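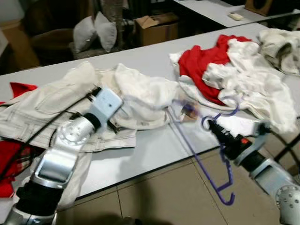 Attachment 1 of 1: clothes on the table, beige jeans at left

Siterby Home Help Desk
Subject: Kunport washer stops before the last spin
Opened by: Shazia Baloch
Opened: March 31, 2020
Status: Solved

Shazia Baloch wrote:

Hello, and thank you in advance for reading all of this, I know I go on a bit. We have a Kunport front loader that came with the house, and until this month it has been a good friend to us. Now it fills, washes and rinses the way it should, and then right when it ought to start the last spin it rocks back and forth a few times, thinks about it, and stops. The door stays locked and the light for the spin stage blinks. If I turn the dial to Drain & Spin it will sometimes go through with it and sometimes won't.

The normal cycle used to take 65 minutes. Now I come back well past that and find everything sitting there heavy as a sack of potatoes. Jeans and towels are the worst. Shirts on their own usually come through, though a bit damper than I'd like.

What I have tried so far: smaller loads, no change. Turning it off at the wall overnight, no change. I also ran the vacuum (an old Oreck, still going strong!) along the back of the machine and got out a good deal of lint, but the washer didn't seem to care.

Shahzad Tarar, Siterby support, wrote:

Hi Shazia, please don't worry about the length, the details help a lot. The rocking is the washer trying to even out the load. If it can't, or if there is still water in the drum, it won't go up to full speed. So let's look at water first.

With the machine off and unplugged, open the small flap at the bottom right. Put a shallow pan and an old towel under it, pull out the little hose and let it drain, then unscrew the filter slowly. Tell me what you find in there. Please also look at the gray drain hose behind the washer and see whether it has a kink in it or is pushed too far down the standpipe.

Shazia Baloch wrote:

Well! The filter had 2 hair ties in it, a coin, and a kind of felt made of lint that I will spare you. I filled the pan 3 times. The hose looks fine, no kink, and I pulled it up a little just in case. I ran a towel load after that and it drained much faster, I could hear the difference from the hallway. It did get to the last spin, but it walked a good inch toward the dryer while doing it, and it thumped so hard I stopped it.

Shahzad Tarar wrote:

Good, that's half of it. For the thumping, lay a level on top, front to back and then side to side. Push down on each corner. If one corner gives, turn that foot until it sits firmly, then tighten the lock nut up against the cabinet. Folks often skip the lock nut and the foot works itself loose again. When you're done, run a mixed load, a few big things with a few small ones.

Shazia Baloch wrote:

The back left foot was barely touching the floor. My neighbor Mrs. Nanayakkara lent me a wrench and held the flashlight, and we got it firm, lock nut and all. I did a mixed load with the jeans in it and it finished in around 70 minutes with no walking. Still a small hum at the top of the spin, but I think it always did that. Please go ahead and close this, and thank you so much for your patience.

Shahzad Tarar wrote:

Happy to hear it, and thanks to your neighbor too. Clean the filter again next month. Closing now; reply to this ticket if the hum gets louder and it will reopen.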